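# About Drollo

We love small bottles. It's an odd thing to build a company on, we know, but pick up a good one sometime and turn it over in your hand! The cap that closes with one twist, the base that sits flat, the shoulder that lets the last spoonful out instead of trapping it. Somebody had to work all that out, and at Drollo that somebody is us.

We supply small plastic bottles to people who make things in small amounts: soap makers, paint mixers, bakers who bottle their own vanilla, a beekeeping club or two, and a surprising number of folks who refinish old fishing reels and need somewhere to keep the oil. Our shop and packing room are in Brornholm, in the back half of what used to be a seed warehouse (you can still find the odd sunflower seed between the floorboards in the hall).

## How we got going

We started with 2 shelves and one very tired label printer. The first order we ever shipped was for 264 bottles, and we packed every one of them by hand over a long evening with the radio on. Three of the caps didn't match. The customer was kind about it, and we've checked caps ever since.

For the first few years we bought from whoever had stock. That taught us a lot about what can go wrong with a bottle. Some wobble. Some have a seam right where your thumb wants to be. Some look perfect until you fill them, and then they lean like a fence post after a hard winter. We kept a box of the bad ones, and we still bring it out when a new person joins the team, because nothing explains our work faster.

Today our catalog is a lot tidier. We carry three lines:

- **Rieger**, our everyday round bottle, in four sizes. This is the one most people start with.
- **Drerkow**, a slimmer shape with a narrow neck, made for oils and anything else you want to pour slowly.
- **Odds and ends**, which is exactly what it sounds like. Short runs, discontinued caps, sample sizes. Regulars check this page before they check their mail.

## What a day is like

Mornings are for looking at bottles. We pull samples from each new carton and stand them up one at a time on a clear, plain surface, where a lean or a crooked cap has nowhere to hide. Then come the squeeze check, the water test and the overnight lie-down on a paper towel. If the towel is damp in the morning, the carton goes back.

Afternoons are for packing, and we're a bit fussy here too. Bottles go in upright, caps in their own bag, with a slip on top telling you which cap fits which neck. In November we shipped 1,463 parcels, our busiest month so far, and the packing table was covered from end to end. We had soup delivered twice.

## Asking for samples

Please do! Filling a bottle with your own product is the only real way to find out whether you'll like it. Thick lotions behave very differently from thin oils, and we can't guess that from a photo or a phone call. Tell us what you're filling, how your customers will use it and whether it needs to survive a trip in a gym bag, and we'll send a few that we think will suit.

We keep notes on every combination people have told us about, good and bad, and the list stood at 2,969 entries when we last updated this page on May 7, 2023. Beard oil in the Drerkow: lovely. Honey in the Drerkow: bring a book.

## Come and see us

The front counter in Brornholm is open most mornings, and you're welcome to stop in and handle everything on the display shelf. Bring your own cap if you're trying to match one. Parking is on the side street, and the bell by the green door is the one that works. If you're coming for a large pickup, send us a note the day before and we'll have the cartons by the door.
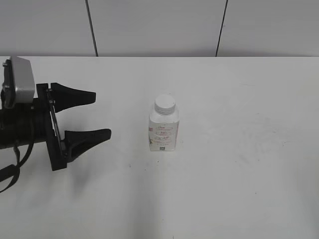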